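Section 4. Setting up the shared table

By now the table is assembled and level, the screws are snug, and you have had a well-earned sit down. Now comes the fun part! Section 4 covers putting the phone, the chairs and the small everyday things in their places, so that a bare tabletop turns into somewhere people like to work. Set aside an unhurried hour for it, and get a second person to help if you can.

These steps were written for the Bovby long table, but they suit nearly any table that seats four.

4.1 Before you start

1. Wipe the top with a soft, slightly damp cloth and let it dry fully. The pale finishes show every smear while they are new, and they look wonderful once they are clean.

2. Decide which long side will face the wall outlet or phone jack. Walk all the way around the table once before you commit. Moving it now is easy, and moving it with everything on top is a chore.

3. Leave enough room behind each seat to roll a chair back and stand up without bumping anything.

Caution: Do not drag the table by its top. Lift it with one person at each end.

4.2 Placing the desk phone

A shared phone belongs near the center of the table, where everyone can reach it. We tried it at the end for a while in our own office at Inel, and Efa Skyrme, who had the end seat, answered every single call from February on. The middle is so much better!

1. Set the phone base down with the keypad facing the seat that will use it most.

2. Plug the coiled cord into the handset first, then into the side of the base. Push until you hear a click at both ends.

3. Run the straight line cord from the back of the base to the jack along the shortest path that does not cross a walkway.

4. Lift the handset and listen for a dial tone. If there is none, unplug both ends of the line cord and push them in again before you try anything else.

5. Stretch the coiled cord gently to its comfortable length and let it go. It should settle on the tabletop.

Note: A cord that loops out over the edge gets caught on sleeves and armrests. Tuck it back beside the base whenever you hang up. After a few days you will do it without thinking.

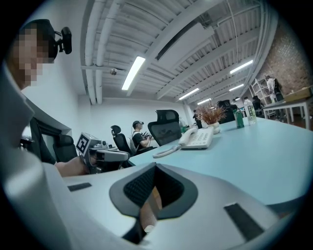

If your handset cord has become twisted, hold it up by the middle and let the handset dangle. It will spin itself straight, and it is oddly satisfying to watch.

4.3 Chairs

1. Roll the chairs in one at a time. Start with the tallest, usually the one with a headrest, and give it the spot where it will not block the view across the room.

2. Adjust each seat so that the sitter's elbows come level with the tabletop.

3. Check that the armrests slide under the edge. If they scrape, lower them a notch - do not force them.

Caution: Never stand on a chair with casters, even for a second.

4.4 Plants and drinks

A plant does more for a shared table than any desk organizer we have tried. Dried foliage is a great pick for a busy office, as it needs no watering at all, and warm browns and oranges look lovely against a light blue or green top.

1. Choose a small, heavy pot. Feathery stems catch the air whenever someone walks past, and a light pot can tip.

2. Put the pot well back from the phone so the leaves do not shed into the keypad.

3. Keep drinks together in one area, upright and with caps on, away from the phone and its cords.

4. Dust dried stems with a hair dryer on its cool, low setting. Do it outdoors if you can!

Note: Live plants are welcome too. Use a saucer, and lift the pot when you wipe the table.

4.5 Last check

Sit in every chair in turn. From each one, reach for the phone, pick up the handset and put it back. If you have to stand, move the phone a few inches and try again. Rosalinda Malabanan, who tested this guide for us, ended up shifting hers 2 inches and was thrilled with the difference.

When every seat passes, go on to Section 5, Cable trays and power strips.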